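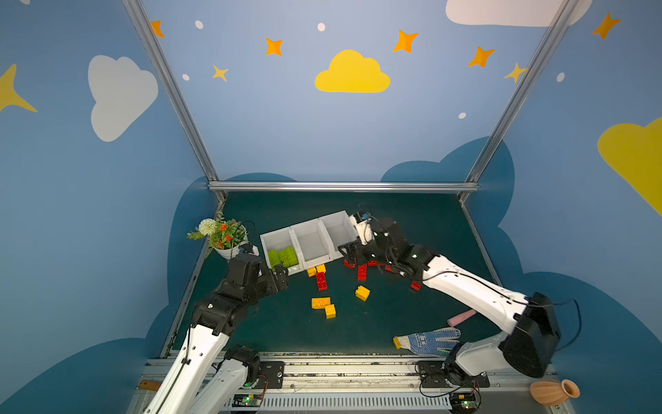 Greens in the left compartment, reds and yellows still on the mat.

February, notebook for the Planum booth. Started 9.30, switched off at 4.

Brick sorting again, green left, red middle, yellow right. Both arms, one tray. Gareth wants an answer for the chores list by the end of the month: can we put "tidy small parts into a divided tray" in the can-do column, next to wiping a flat worktop, or does it stay under "with someone watching"? My view this evening is that it stays where it is.

Timings first. The best full clear of the day took 445 seconds. I did the same job by hand with one arm behind my back and it was over before I'd found the right button on the stopwatch, so no figure for that. Speed doesn't bother me much. If it's tidying a bench overnight it can take all night. What bothers me is having to step in, and I stepped in more than I'd like.

Most of the stops were on the pick. A brick standing square on the mat with its studs up is fine as long as the gripper comes down with clearance on both sides. If it comes down close to one side, the finger nudges the brick before the other one gets there, and the brick turns or goes over. Then it has to look again, and the second look is often worse than the first.
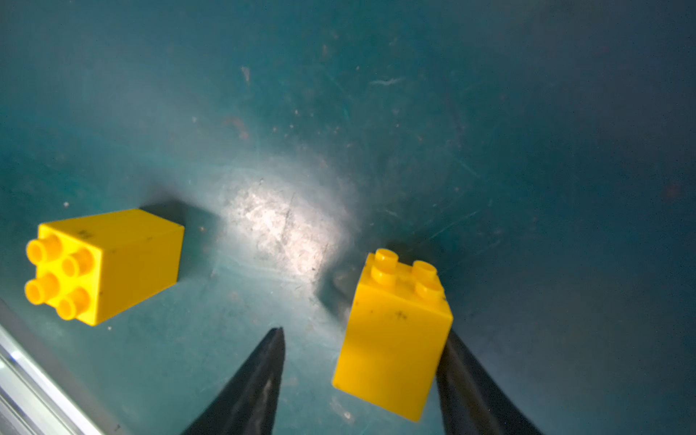

Bricks on their side are a separate problem. Studs give the fingers an uneven face to close on, and which way the studs point decides whether the grip holds. Umut has the policy preferring the long smooth faces now and it helps. It still goes for the studs when two bricks lie close together and the smooth side is blocked. I'd like it to push them apart first, as anyone would with a fingertip. Balakrishnan says pushing was in the old Devel branch and was taken out after it swept things off the mat. Ask him for the commit.

Glare on the mat is back too. Moved the lamp 200 mm to the left after lunch, no change I could measure. Leave it there for now and try a diffuser.
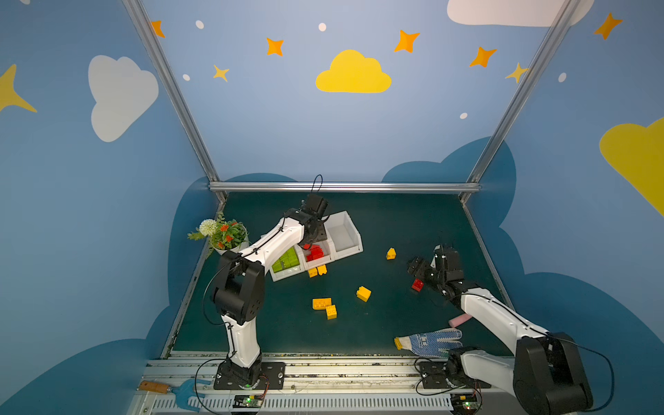 Sharing the tray went better than last time. The arms wait for each other properly now and I had no contact between them all afternoon. The waiting is over-cautious - one arm will hold off while the other is nowhere near its path - but I'd take that over the reverse. Anil wants to bring the keep-out margin down from 500 mm. Happy to try 30 mm steps, with me at the stop button.

Placing is good. Once a brick is over the right compartment it goes in, and colour mistakes are rare enough that I stopped writing them down individually (they're in the log).

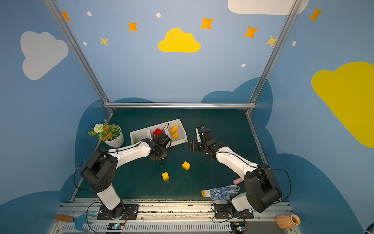
Anything partly covered is the real gap. A brick with a corner under the glove either gets ignored or gets a grab that takes hold of cloth. A person lifts the glove, looks, and puts it down somewhere else without thinking of that as a step. We have no step for it. On a real bench, or a child's bedroom floor, half of what you're tidying is under something.

To do:
Diffuser for the lamp.
Push-apart move, after talking to Balakrishnan.
Margin tests with Anil.
Ask Aishwarya if her cloth-lifting demos would load here.
Tell Gareth: not yet, watched only.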